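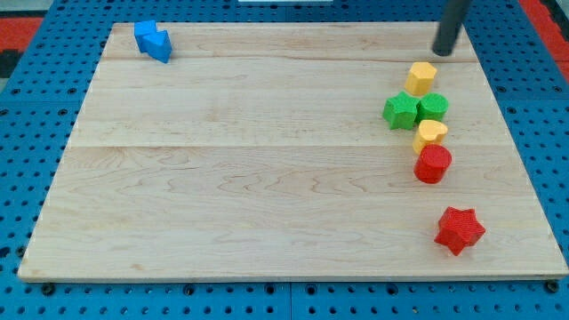 Lavgate Craft Guild
Minutes of the March members' meeting, Monday, 7 p.m.

Present: Elvira Henao (chair), Senthil Iyer, Bleddyn Pugh, Beca Beddoe (minutes), and members as signed in.
Apologies: Ostap Kuzmenko.

1. Minutes of the last meeting
Accepted with one correction. Under item 4, "glaze" should read "glass."

2. Spring show
The show will hang in the long hallway and the front room as before. Senthil has 76 entry forms in hand. Fiber and paper pieces make up the larger share, with fewer ceramics than last year. Each member may show up to two pieces. Bleddyn asked whether a set of small tiles counts as one piece. Agreed that it does if the tiles are mounted together and priced as one.
Wall pieces must come with wire or a hanging sleeve already attached. Last year several quilts arrived without either and were pinned up, and one maker was unhappy about the marks.
Action: Senthil to send the hanging rules to everyone who has entered.

3. Artist statements
Elvira proposed a limit of one short paragraph per piece. There was some discussion. Two members felt that people who make work as part of a spiritual practice, or while living with illness, need more room to say so. Others said long cards are hard to read in the hallway. Agreed to keep the wall cards short and put full statements in a binder by the door.
Action: Beca to collect statements and set up the binder.

4. Kiln
The kiln is shutting off early on slow firings. Bleddyn has replaced the thermocouple and will run a test load before anyone else books it. Bisque waiting on the shelf should be labeled with the maker's name – unlabeled work will be moved to the back closet.
Polymer clay is still to be baked in the small oven only, with the window open.

5. Workshops
Bead embroidery is full. Gel plate printing has two places left. Elvira read a note from Ostap, who is willing to teach his felted landscape class again in the fall if someone else can order the wool. Beca offered. The class fee stays the same.
Senthil would like a quiet stitching evening, no teaching, bring your own work. Agreed to try it once and see who comes.

6. Supplies
The Drullora order has come in except for the black linen thread. Please write down what you take from the cabinet – the sheet is on the inside of the left door.

7. Other business
The hall key is still missing. Bleddyn to ask at the front desk before a new one is cut.
Elvira asked for help moving tables before the show. See the sign-up sheet.

Meeting closed at 8:40 p.m.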